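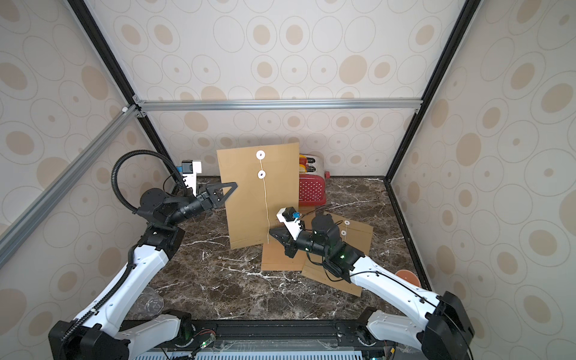
Retno Goh talks fast and types while she talks. She runs the control software at Grudham, a small outfit, and when we finally got her on a call she'd already warned us she had a build going. So this is mostly her words, tidied a bit. Not much.

First thing we asked: why string-tie envelopes? "Because they're horrible," she said. "A box stays a box. Paper bends, the string goes wherever it likes, and your planner has a model of the world that's out of date by the time it's finished thinking."

The planner is called Lolard. It's on its second rewrite. The old one worked out a whole path for both arms, start to finish, then ran it. Fine for blocks. Hopeless for string. The new one plans a short stretch, looks again, plans another. Each arm gets its own little queue and there's a thing in the middle, Retno calls it the referee, that stops them wanting the same bit of air.

"The referee is 1,397 lines and I'm scared of most of them," she said. "I wrote it in June in a bad mood."

And does it slow things down? Yes. She didn't dodge that. Replanning costs time, and when the cameras disagree it costs more. Each wrist has its own view, and the two get merged before Lolard sees anything. The merge used to be a plain average. "Which is daft. If one camera's got a gripper in the way, why would you give it half the vote?" Now each view comes with a confidence score, and a low score gets ignored. Took her 3 weeks, most of it spent on timestamps.

Timestamps came up a lot. One clock was 47 milliseconds behind the other and everything downstream looked like a perception bug. She'd retuned half the string tracker before she spotted it. There's a check for it at start-up now, and the thing flat out refuses to run if the clocks dont match.

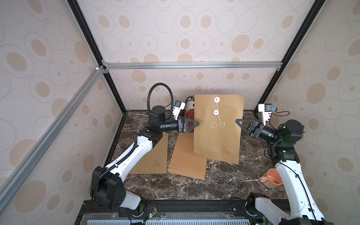

Farah Lubis reckons the clock check should have been there from day one, and that the real trouble is the tooling: logs in one format, replays in another, no easy way to line them up. Retno laughed when we passed that on. "She's right. She's also the one who has to read them."

So the next job is Brino, a replay viewer. You drag a slider and get the camera views, the plan at that moment and the reason the referee said no, all together. Half of it works. The reasons are still just error numbers, which Retno wants turned into sentences befor anyone else gets near it.

What about learning the whole lot end to end, no planner at all? Long pause. Typing. "Maybe for the string part. I'd keep the referee though. Two arms, one envelope, I want something in there I can read."

Then her build failed and she had to go.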